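Apr 16, 2021

I slept badly again and my hands were itching, so I got up early and tried the new hand cream from Rutstead. Roya Rostami gave me the tube last week. She uses it after washing dishes and says it is enough for the whole day. For me it was enough until lunch. The smell is a bit like almonds, not strong, and I like that it does not leave the fingers greasy on the keyboard.

I wrote down what I have put on my skin this month, as the nurse asked me. It is a longer list than I thought – two creams, one oil, the Zukerora balm for lips and the old ointment from my mother, which has no label any more. I must ask her for the name when she calls.

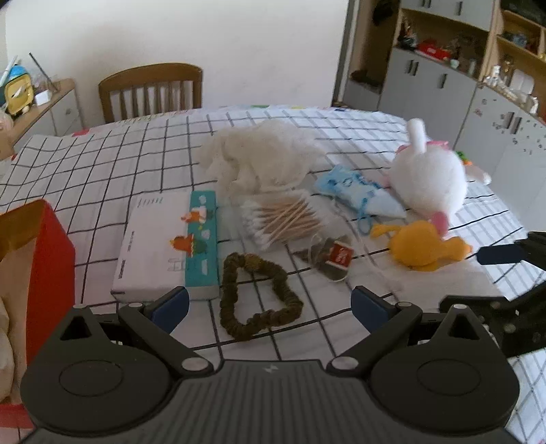 Tissues, cotton swabs and a green scrunchie.

In the afternoon I telephoned Elaheh Kordestani. She told me to stop the oil for two weeks and change only one thing at a time, otherwise I will never know what is helping. She is right, but I am not patient with such things. I have already ordered the night cream from Hassanpour and it will come in May, so until then I stay with the Rutstead one.

Evening: knuckles still red, the left hand worse. No cream on the face today. I put the cotton gloves beside the bed and will try to keep them on this time.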